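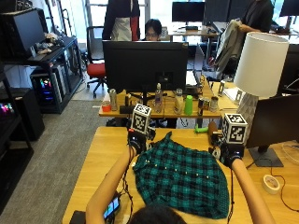 Why do we fold our clothes?

We fold clothes so they take up less space, stay smoother, and are easy to find when we want to wear them.

A shirt is an awkward shape. It has a wide middle, two sleeves that stick out, and a collar that doesn't lie the same way as the rest. If you drop ten shirts in a drawer just as they are, the sleeves tangle and the drawer won't close. If you fold the same shirts into rectangles, they sit on top of each other like books.

What makes a wrinkle?

Cloth is made of threads, and threads are made of tiny fibers. In a cotton shirt, the fibers come from the fluffy part of the cotton plant. When the cloth bends sharply and stays bent, the fibers settle into the bent shape. That is a wrinkle.

Heat and water make this happen faster. A shirt that sits in a warm, damp heap after washing will have deep wrinkles by the time someone picks it up. A shirt that is shaken out and laid flat while it dries will have fewer.

An iron works the same way in the other direction. The heat and steam loosen the fibers, and the weight of the iron presses them flat. As the cloth cools, the fibers stay in their new place. Irons get very hot, so ironing is a job for a grown-up or for a child with a grown-up standing next to them.

Doesn't folding make wrinkles too?

It does make a few. A folded shirt has a line wherever it was bent. These lines are called creases, and they are straight and usually soft. Once you put the shirt on, your body warms the cloth and many of the creases fade. The wrinkles from a heap go in every direction and take much longer to fade.

Clothes that crease badly are often put on hangers. Dress shirts, long coats, and some skirts are kept this way. Sweaters are better folded. A heavy sweater on a hanger gets pulled down by its own weight, and the shoulders can stretch into points.

The parts of a button-up shirt

It is easier to fold something when you know what its parts are called.

The collar goes around your neck. The cuffs are the bands at the ends of long sleeves. The placket is the strip down the front where the buttons and buttonholes are. The hem is the bottom edge. On many shirts, the back has an extra piece of cloth across the shoulders called the yoke.

A plaid shirt has stripes going up and down and stripes going side to side. Where they cross, you see squares and rectangles. Blue-green and black make one kind of plaid, and there are hundreds of others. Plaid is handy for learning to fold. The stripes are like the lines on notebook paper, and you can follow one of them to keep your fold straight.

How to fold a button-up shirt

You need a flat place that is clean and wider than the shirt. A table or a desk works well. A bed works too, but it is soft, so the cloth slides into the dips.

Lay the shirt down with the front facing up. Fasten the top button, the bottom button, and one in the middle. Small buttons can be hard to push through, so take your time.

Turn the shirt over so the buttons are underneath. Smooth it with your hands, starting in the middle and moving out to the sides.

Fold one side in toward the middle of the back. The sleeve will stick out across the shirt. Bend the sleeve down so it points to the hem.

Do the same on the other side. Now you have a long, narrow shape with both sleeves tucked along the back.

Fold the hem up to the middle. Fold it up again until it reaches the collar. Turn the whole thing over, and the collar will be on top with the buttons below it.

Your first shirt may come out lopsided. Shake it open and start over. Müzeyyen Keskin, who teaches a home skills class for second and third graders, has her students fold one shirt 5 times in a row before they try a different one. She says most of them stop looking at the steps by the fourth try.

What about T-shirts?

A T-shirt has no buttons and short sleeves, so there is less to do. Lay it face down, fold in both sides, and fold it up from the bottom. You can also fold it once more and stand it on its edge in the drawer. When shirts stand up in a row, you can see all of them at once and take one without messing up the others.

Socks can be laid together and folded in half. Rolling the top of one sock over the other keeps the pair together, but it stretches the band at the top.

Did people always fold clothes?

People have folded cloth for a very long time. Before there were closets with hangers, many families kept their clothes in wooden chests. A chest has no rod to hang things on, so everything inside had to be folded and stacked. The things used most often went on top. Winter blankets went on the bottom.

Some clothes were designed with folding in mind. A kimono, from Japan, is sewn mostly from straight pieces of cloth. It can be folded along its seams into a flat, neat rectangle.

Folding in a store

Clothing stores fold shirts all day. Customers pick one up, open it, look at it, and put it down again, and someone has to fold it back. Charalambos Chatzigeorgiou works at a store called Vekura, where the long table by the door holds 122 shirts when it is full. He uses a folding board, a flat piece of plastic the size of a finished shirt. He puts it in the middle of the back, folds the cloth around it, and slides it out. Every shirt ends up the same width.

You can make a folding board from stiff cardboard. Ask a grown-up to help you cut a rectangle a little narrower than your shirt. A big cereal box, opened flat, is often the right size for children's clothes.

Words to know

Crease: a line made in cloth by folding or pressing it.

Fiber: a very thin strand that is twisted with others to make thread.

Hem: the bottom edge of a piece of clothing, turned under and sewn.

Placket: the strip on a shirt that holds the buttons and buttonholes.

Plaid: a pattern of stripes that cross each other.

Try it at home

Take 2 clean cotton shirts. Fold one and put it in a drawer. Crumple the other into a ball and put it in a different drawer. Leave them both overnight. In the morning, lay them side by side and look at the lines in each one. Draw what you see, then wear the one you like better.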